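Open-case inspection, desktop workstations — comments added
Bench 13, Clenard workshop, October round

1. Power cord out before the side panel comes off. Marked OK. By whom? There's a box for initials. Use it.

2. Expansion card bracket seated against the rear slots. "Looks fine" is not an entry. Put a finger on the bracket and write down whether it moves.

3. Drives and caddies. Blue rails on both sides, latch closed, label matches the sheet. I'm told this takes a minute. I doubt it was done on all 271 units.

4. Power supply label legible. Copy the rating from the label — not from last year's form.

5. Rear ports and vent grille free of dust and bent metal. Needs a flashlight. Last round passed every grille, which I find hard to believe.

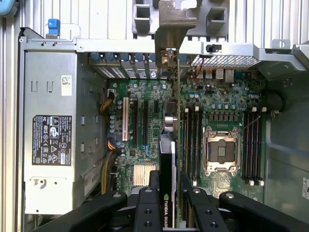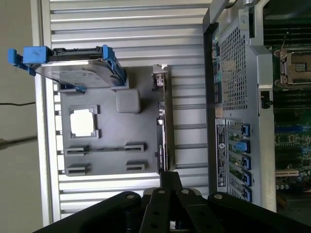
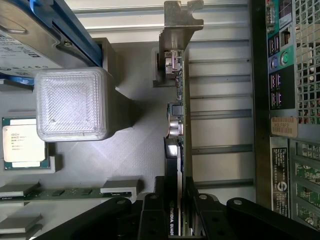
Bindu Hegde: Item 3 was done on every unit I signed for, and the sheets are in the Zurken binder if you want to check them. Item 5 I'll give you. We had one flashlight and the battery was flat by 4 p.m.

6. Loose parts off the bench before power goes back on. Still open. The form has no line for a processor out of its socket, so people tick "none" and move on.

7. Wrist strap tested. The log shows the same reading for some 400 checks in a row. Retest, with Marius Preda present.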